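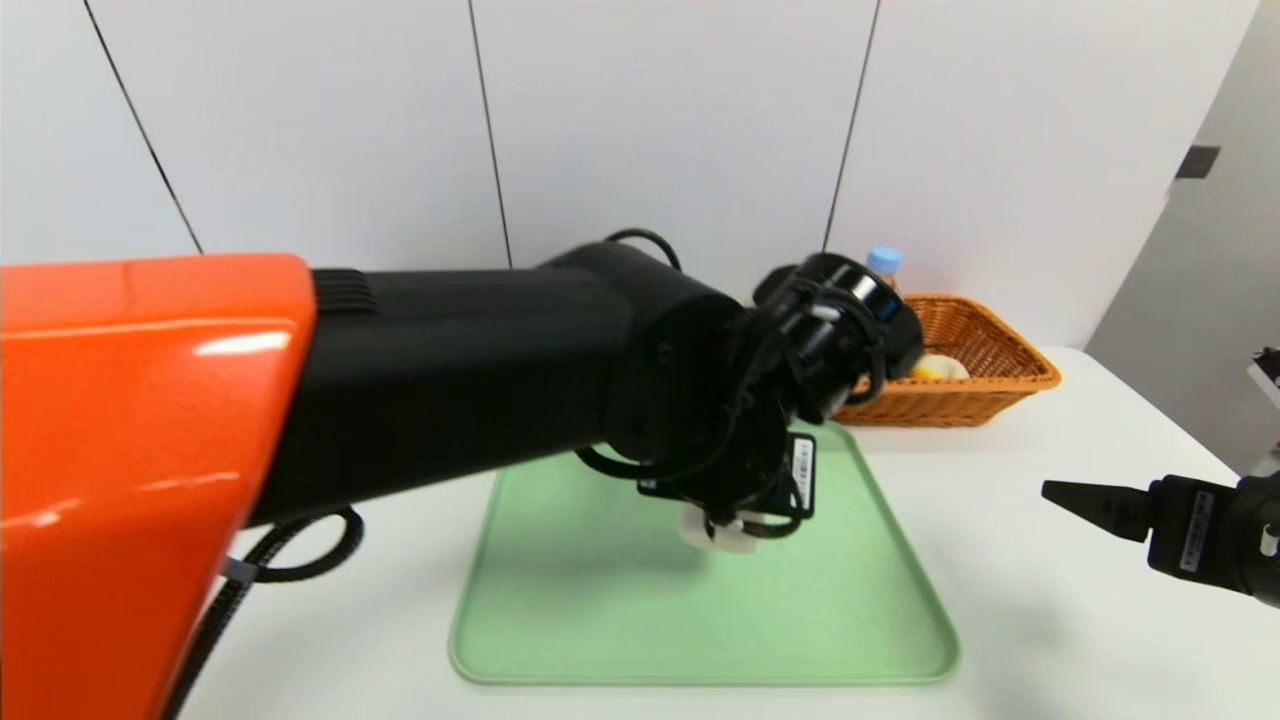
Perguntas frequentes: Zetden, camada de controle e planejamento para manipulação bimanual

Última revisão: 5 de abril de 2018

Geral

O que é o Zetden?
Um conjunto de processos para controlar dois braços sobre uma mesma bancada. Inclui o laço de controle, o planejador de trajetórias, o módulo de percepção e as ferramentas de gravação e reprodução. Não inclui firmware de braço nem de garra. O desenvolvimento é feito pela Ruddock, na unidade de Lenidville.

Qual é a diferença entre Zetden e Wikwood?
Wikwood é o formato de descrição de tarefa, lido pelo Zetden na inicialização. Os dois têm numeração de versão própria. A compatibilidade é verificada no carregamento; se o arquivo for mais novo que o interpretador, o processo encerra com o código 7 e não habilita os motores.

Posso usar apenas um braço?
Sim. Defina arms.active como left ou right. O braço inativo continua no modelo de colisão com a última pose lida. Se ele for retirado fisicamente da bancada, remova-o também do arquivo de cena, ou o planejador seguirá desviando dele.

Controle

Qual é a frequência do laço?
1.000 Hz no laço interno de juntas. O planejador roda em processo separado e entrega segmentos por memória compartilhada. Um segmento atrasado não bloqueia o laço: o controlador desacelera dentro dos limites configurados e mantém posição.

O que significa o erro 1298?
Divergência entre a posição comandada e a posição lida em uma das juntas do punho. As causas mais comuns são cabo tensionado na rotação do punho, carga da ferramenta declarada com valor errado e limite de torque baixo demais. Verifique nessa ordem. O registro traz o índice da junta e os últimos 400 ms de leitura.

Os cabos externos entram no modelo de colisão?
Não como geometria deformável. Use o parâmetro wrist.cable_margin, que aumenta o raio das cápsulas do punho, e restrinja a faixa de rotação da última junta. Um laço de cabo com folga demais encosta no objeto vizinho; com folga de menos, gera o erro 1298.

O controle de força da garra é em malha fechada?
Depende da garra. Com leitura de corrente, o Zetden fecha até o limiar definido em grip.current_max e passa a manter. Sem leitura de corrente, fecha até a largura declarada na tarefa. Para objetos pequenos e claros, cuja largura estimada pela câmera costuma variar entre quadros, recomenda-se o primeiro modo.

Percepção

A bandeja não é segmentada corretamente sobre a mesa branca. O que fazer?
Bandejas em tons pastel têm pouco contraste com tampo branco, e a sombra da garra costuma ser incorporada ao contorno. Declare a bandeja como plano conhecido no arquivo de cena e desative tray.detect. Se a posição dela mudar entre execuções, mantenha a detecção ativa e rode a estimativa com os braços recolhidos.

Como o sistema trata garrafas transparentes?
Mal, quando depende só de profundidade. O sensor devolve pontos da tampa e do rótulo, se houver, e quase nada do corpo. O módulo completa o volume com um cilindro vertical a partir da tampa. A heurística falha com a garrafa deitada; nesse caso, marque a região como obstáculo fixo.

E os cestos de vime?
O trançado gera ruído nas bordas e furos falsos na malha. O filtro basket_hull substitui a nuvem pela envoltória externa e deixa a abertura superior livre. Para retirar um item de dentro do cesto, a aproximação precisa ser vertical. Paredes inclinadas são aceitas a partir da versão atual.

Reflexos na carcaça do braço atrapalham?
Podem atrapalhar. Superfícies brilhantes produzem pontos espúrios que o planejador interpreta como obstáculo junto ao próprio braço. Ative self_filter e confira se a malha da carcaça corresponde ao modelo instalado.

Planejamento

Como é resolvido o conflito entre as duas garras?
Por reserva de volume. Cada segmento aceito reserva o espaço varrido, e o outro braço só recebe segmentos que não o interceptem. Não há prioridade fixa; ela vem do campo priority da tarefa. Com valores iguais, vale a ordem de chegada.

O planejador para com o objeto preso logo acima da bandeja. É falha?
Nem sempre. A tarefa de depósito prevê um ponto de espera antes da descida final, no qual se confirma o plano de apoio. Se a espera passar de place.timeout, o estado muda para HOLD. Consulte o campo reason no registro antes de reiniciar.

Ferramentas

Como reproduzo uma execução gravada?
zetden replay arquivo.zlog --dry. Sem a opção --dry, os comandos são enviados aos braços. A cena gravada não é comparada com a cena atual.

Por que o relatório de inventário pede o código das garras?
A calibração é associada ao código de barras de cada unidade. Trocar as garras de lado sem atualizar grippers.yaml aplica a calibração errada a ambas, sem aviso.

Para quem envio registros de falha?
Controle e planejamento: Jianhua Shao. Percepção e formato Wikwood: Delyth Nicholas. Anexe o arquivo .zlog, o arquivo de cena e a saída de zetden version. A próxima revisão desta página está prevista para julho.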